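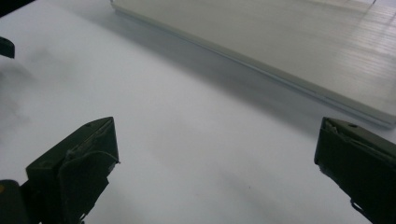
# Keeping white and pale work surfaces clean

Last updated 31/01/2026

Pale tables and counters show everything: tea rings, pencil dust, the gray smudge left by a newspaper. Most of it comes off with less effort than people put in, and most permanent damage is done by scrubbing with the wrong thing. The tips below are for painted, lacquered and laminate tops with a matte or satin finish. Stone and raw wood need different care.

## Daily wipe

Use a soft cloth, warm water and a drop of dish soap. Wring the cloth until it no longer drips. Wipe in one direction, rinse the cloth, wipe again, then dry with a second cloth. Skipping the drying step leaves streaks, and on matte finishes those streaks look like dirt.

Microfiber is fine if it is clean. Wash the cloths without fabric softener, which coats the fibers and makes them smear.

## Marks that don't wipe off

**Pencil.** A white vinyl eraser, used lightly. Pink erasers can leave color behind.

**Ballpoint ink.** Rubbing alcohol on a cotton swab. Dab, turn the swab, dab again with a clean part. Test on the underside first, especially on painted furniture, as alcohol softens some paints.

**Tea and coffee.** Baking soda mixed with water to a loose paste. Leave it for 3 minutes and lift it off with a damp cloth. Don't rub. Baking soda is mild but it will still polish a matte surface if you lean on it, and a shiny patch can't be made matte again.

**Turmeric, curry, tomato.** Clean off what you can and put the table near a sunny window for a day or two. Turmeric in particular fades in daylight. Bleach works faster but can turn white laminate yellow.

**Sticker residue.** Cooking oil on a paper towel, left for a few minutes, then dish soap to get rid of the oil. Scrape with an old plastic card if needed. Keep metal scrapers away from it.

**Black scuffs.** Usually rubber, from the feet of lamps or small appliances. Try the vinyl eraser before anything wet.

## Melamine sponges

These are the white foam blocks sold as erasers for walls. They are very fine sandpaper. On a gloss surface they dull the shine and on a matte one they leave a lighter spot that shows up when the light comes from the side. Keep them for sinks and shoe soles.

## Sanding out a bad patch

This applies to painted wood only. Laminate can't be sanded.

1. Wash the area and let it dry overnight.
2. Go over it by hand with 3,000 grit wet paper and plenty of water.
3. Wipe, look at it from a low angle, and repeat if the mark is still there.
4. Finish with 4,000 grit if the rest of the table is satin. Stop at 3,000 if it is fully matte.

If you see bare wood, stop and touch up with matching paint. Put on 2 thin coats and let the first one dry fully.

## Preventing marks

Stick felt pads under lamps, trays and anything else that stays in one place. Replace them when they go flat and hard, usually after one winter.

Colored place mats can bleed dye when wet. Check a new one by pressing it against a damp white cloth.

Yellowing next to a window can't be cleaned off. Move things around in January and again in summer so that the top fades evenly.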